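Ticket 73: Drawer on small cabinet drops when pulled right out
July — logged by Mirjam Van Loon

Reported that the Akness cabinet drawer sags at full travel and won't shut square. Emptied it, checked the screws, tightened two.
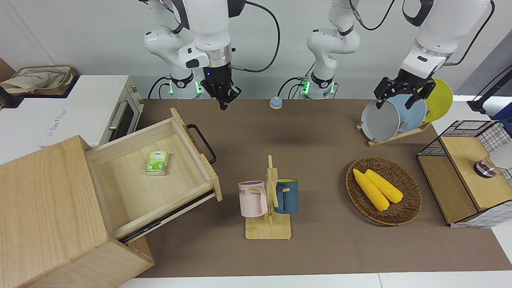

The drawer still tilts with next to nothing in it. At full extension there was only the green pack of tissues inside, so weight is ruled out. Slide under the right edge is the likely cause — replacement ordered from Cuypers, 7 days.

Until then, open it halfway only.
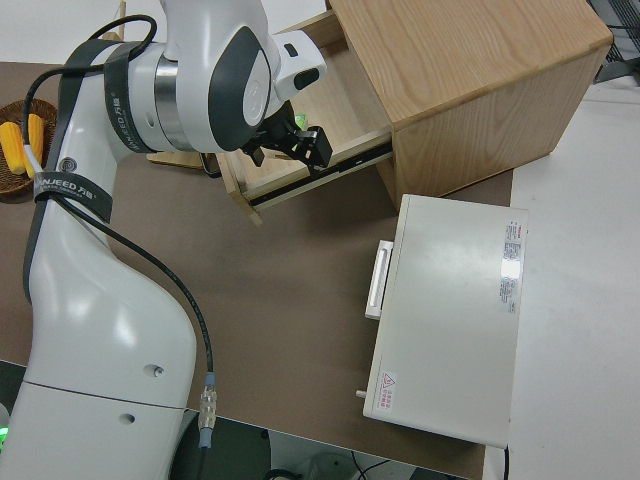
Drawer out, black metal slide showing along the side.

Status: waiting on part.

Drindeo Support — Contact us — Back to top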